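Chapter 5

Routine Care of an Enclosed Two-Arm Cell

Flurina Grabner and Chiharu Amano

After reading this chapter you should be able to:

list the inspection points of a bench-scale cell in working order
check cable slack on both arms before a run
recognize mat wear that affects a wrist camera
decide when a set of fingers must be replaced

5.1 The cell used in this chapter

Chapter 4 dealt with the controller. We now turn to the mechanical side of the same cell, the Skomel training unit, and to the work needed to keep it fit for use. The unit has two arms bolted to a common aluminum rail along the front edge. Panels close the back and sides. A mat covers the floor, and a second rail across the back wall carries hooks for small items.

Because both arms share one rail, a loose bolt at either base can disturb the calibration of the other arm. Base bolts are therefore checked first, before any joint is moved under power. 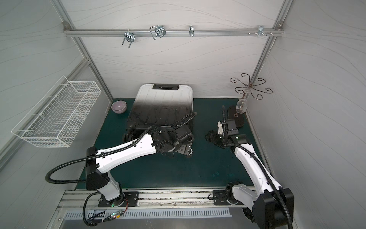

Figure 5.1 The cell with a suitcase as the workpiece. Both arms are mounted on the front rail.

The objects in a cell are part of its setup. A large workpiece such as a suitcase limits the paths open to each arm, and a glass on a stand sets a height that the forearm must clear. Record the position of every object on the setup sheet (Form 5-A) before starting a maintenance run.

5.2 Cable slack

Each arm carries its cable in a corrugated conduit outside the links. The conduit needs enough slack for the wrist to reach its farthest pose without pulling on a connector. Too much slack is also a fault: a low loop can catch on a workpiece or on the other arm.

Move the arm by hand through its full range with the drives off. Watch the loop at the shoulder, then the loop at the wrist. If the conduit goes tight at any point, release the nearest clamp, feed in 20 mm, and repeat the test.

5.3 Mat and camera view

The wrist camera sees the mat at close range. Scratches and glare that are hard to notice from a standing position can fill much of its view and can be mistaken for edges by the vision software.

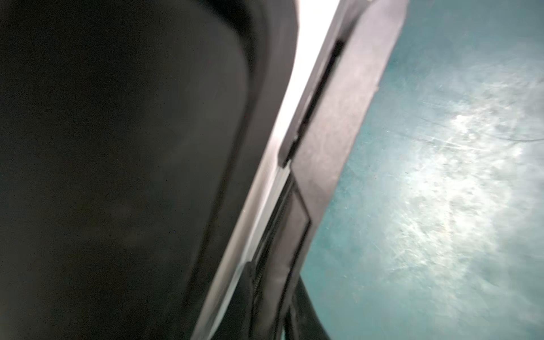
Figure 5.2 Wrist camera view. Fine scratches show in and near the glare on the mat.

Wipe the mat with a damp cloth and let it dry. Do not polish it, as a shinier surface makes the glare worse. If false edges are still reported after cleaning, turn the mat end for end or replace it. The Stesska log at the back of this book shows two mat changes in February, both made for this reason.

5.4 Finger inspection

Fingers wear fastest at the tips. Work on seams and trim is harder on them than work on flat surfaces, as the tips meet a narrow edge and the load is not spread over the full pad.

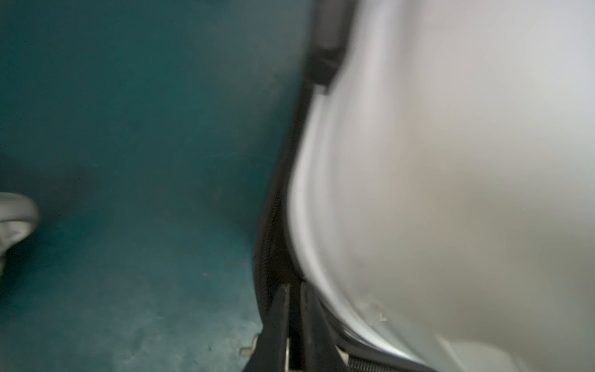
Inspect the tips every 1,000 cycles and replace both fingers at 2,650 cycles, whatever their condition. Never replace one finger alone. A new finger opposite a worn one closes off center, and the error will appear in the log as a calibration fault. After fitting, tighten the screws evenly, close the gripper on the gauge block, and compare the reading with the value on Form 5-A. A difference of more than 5 percent means that the fingers must be seated again.

5.5 Return to service

Restore the objects to their recorded positions, power up the controller, and confirm the status lights against Table 4.2. Run both arms at reduced speed through one complete program. Keep a hand near the stop button until the program has ended, then sign and file the form. 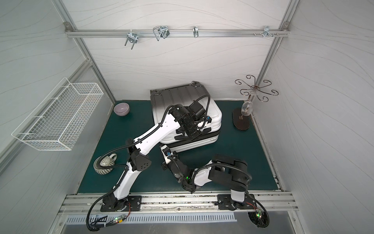 5.6 Common faults and their causes

Most faults found on the training unit fall under cable strain, finger wear, or poor camera view. They are treated in that order, starting with an intermittent loss of signal at the wrist.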